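Thursday, late

Up at ten to six for the airport run, family of seven with a stroller AND a surfboard bag. Who brings a surfboard bag to a place with no ocean. It went on the roof. Two straps, then a third, then the strap Kwan-ho swore was lost and was under the back seat the whole time.

Still no word from Flelix on the second van. They promised it for Monday, then midweek, now "end of week," and I have a wedding party booked Saturday on the strength of it. Called twice. Left a message the second time, tried to sound calm, did not.

So the list for tonight, before I forget.

Phone the wedding people. Tell them one van for sure, second van probably. Do not say probably.

Oil change on the old one, it's way over. Sticker's so faded I can't read teh mileage anymore.

Car seats. Need one more forward-facing, the clip on the gray one sticks and I won't put a kid in it.

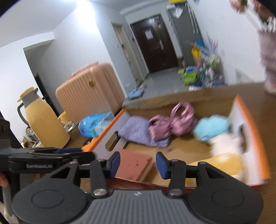
Deposit from the Willems booking

Came through at lunch, 2,000, which is the whole deposit and not half like I was afraid of. They want the twelve-seater for the lake trip in May, out Friday and back Monday, driver staying over. Asked if the driver eats with them. I said yes please. (That's me, I'm the driver.) Need to work out where I sleep. Last year it was a pull-out by the boiler and I drove home with a neck like a plank.

Fuel is the part I keep getting wrong. Quoted them flat again because they hate a per-mile rate and then I sit at the pump doing the sum on my reciept. Next time, flat rate up to a limit and extra after. Write that on the form. WRITE IT ON THE FORM.

Afternoon was slow. One pickup at the clinic, a lady and her sister, home by three. They tipped in quarters, a whole sock of them. Nice ladies. Then washed the inside of the van, found a retainer, a library card, half a bag of pretzels. Put the card in the glove box, will drop it off when I'm over that way.

Plivik wants us on their booking site. They take a cut of every ride and you have to answer inside 2 minutes or it goes to the next guy. I can't answer in 2 minutes if I'm on the highway, I shouldn't be answering at all. But the phone was quiet most of this week and theirs wouldn't be. Went round and round on it over dinner. Soup, again.

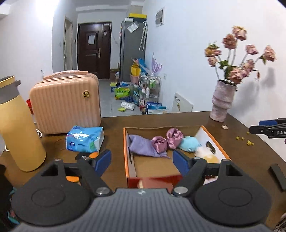 Yuxi Fang called back around eight and said no, don't sign, she did it for one summer with her minibus and ended up driving to Sturnirik and back empty more times than she got paid for. Sign up in the dead months if you have to, she said, and read the page about cancelations first. She also said my Saturday rate is too low, which, fine, I know.

So not signing yet. Asked if she'd lend me her van Saturday if Flelix lets me down. She'd have to move a school thing. Will tell me in the morning.

Didn't get to the oil. Didn't get to the car seat either. Did phone the wedding people, got the bride's dad, he only wanted to know whether there's a cooler. Told him there is. Need to buy a cooler.

Alarm set for five. Keys on the hook, I checked.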